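In Praise of the Slow Robot

Povilas Bite

There is a kind of person who, on being told that something can be bought for 575 pounds, will spend two years and rather more than that making it himself. I am that person. So is everybody else with a key to the Drultness workshop, which is why the place has three home-made lathes and no working kettle.

My own contribution to this folly is a pair of handheld grippers and a frame to use them in. You hold one in each fist, squeeze, and a pair of flat fingers does what your own fingers would have done better. The idea is that you go through a chore this way often enough for an arm to learn it from the recordings. The arm is called Mirnau. It lives under a dust sheet and has so far learned to approach a lunchbox with great caution.

I want to argue that this is time well spent, and I want to argue it without using the word "future", which has been worn thin by people selling vacuum cleaners.

The first thing a home-built robot gives you is respect for lids. I had gone through life assuming that a plastic box was a simple object. Then I tried to lift one by its ends with two flat fingers and no sense of touch. Press too gently and it drops. Press too hard and the walls bow, the lid springs off, and you are on your knees looking for it. In July I did this on 64 separate attempts, which I know only because the software keeps a tally and displays it in a cheerful font.
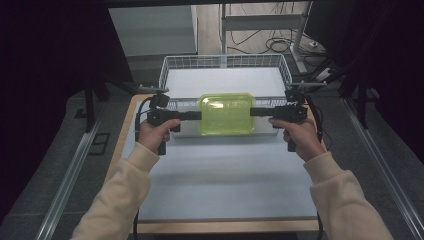 Why not let the arm work it out for itself? Most of us can't afford the breakages, and a person who has packed a few thousand lunchboxes already knows how hard to press, so it is cheaper to borrow what the person knows.

That borrowing is the part I find interesting. The commercial outfits talk about it as a matter of gathering data, as if it were blackberries. Do it in your own workshop and you notice that it is teaching, with all the tedium of teaching. You become aware of your habits. I tip everything slightly to the left before putting it down. I have no idea why. Mirnau does it now too, and it looks like an heirloom.

My neighbour at the next bench, who is restoring a 1937 radiogram and disapproves of anything with a USB port, says I have built an expensive way to be worse at tidying. He is right about the expense. The aluminium alone cost more than my first car, and I cut one length short by 7 millimetres and had to buy it again. But his radiogram receives nothing except a hum, and I have never once called it a waste of an evening.

The stronger objection is that somebody cleverer is already doing all this. A firm called Phuthong will sell you a finished kit, and Karkeder has one with a carrying case. I have tried both. They work nicely, and when they stopped working I could do nothing except write to a support address and wait. When my own gripper stops, I know which screw it is. It is always the same screw.

We are going to share our kitchens with these machines, or so I keep being told, usually by someone who doesn't cook. I'd like a decent number of ordinary people to have had one in bits on a table before that happens, and to know how little it takes to baffle it. A wet lid will do it. So will a tea towel.

Mirnau gets its next lesson on Tuesday, if the screw holds.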